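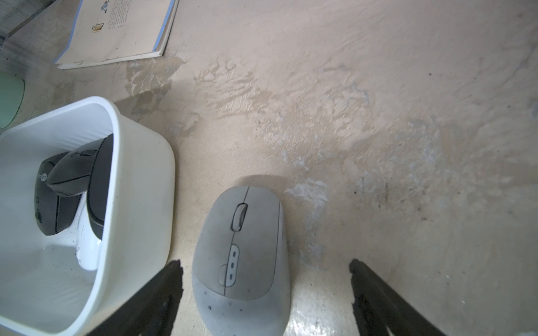 Bedtime chapters: how do I keep a six year old interested in a longer book?

Posted by Peltik, 5 July 2026

Hello all, and sorry in advance for the ramble. My daughter and I have read picture books every night since she was tiny, and we both love it. In May her grandmother gave her a proper chapter book, 175 pages, with only a little drawing here and there. She was so excited! But by the second chapter she was rolling around on the bed and asking for her old favorites, and now the poor thing gets left open on the floor most nights while we read about ducks again. I don't want to push her and spoil the whole business. Is she too young, or am I going about it the wrong way? I do read in a bit of a flat voice when I'm tired, I'll admit.

Indrek Hunt

Oh, this takes me back. We had just the same trouble with our middle boy, and I fretted over it far more than he did. Six is a fine age for chapters, but some nights they simply haven't got the ears for it, and that's all right.

We ended up reading half a chapter first, while he was still fresh, and then a picture book of his choosing to finish. Before starting I'd ask him to tell me where we left off. He usually got it wonderfully wrong, and I'd let most of it stand. I also skipped bits, long paragraphs about the weather especially, and I've never felt guilty about it. Try to stop in the middle of something exciting, even if the chapter has two pages left to go. It took us most of a winter to get through our first one, and he still talks about the goat in it.

As for the flat voice, mine was dreadful, and he asked for it anyway. One silly voice for one character is plenty.

If she still isn't keen after a couple of weeks, put it on the shelf and bring it out again at Christmas. My youngest turned down a book at six and then read it to herself at eight, all 343 pages, mostly under the blanket.

Chin

audiobooks. ours listens in the car and then wants the same story at bedtime

Prilteveck

Seconding the half chapter idea. I'd add that mine listens much better with something in her hands, so she colors while I read. I used to think she wasn't paying attention, but she'll correct me if I get a name wrong! Do let us know how you get on, and which book it is, as we're nearly out of ours.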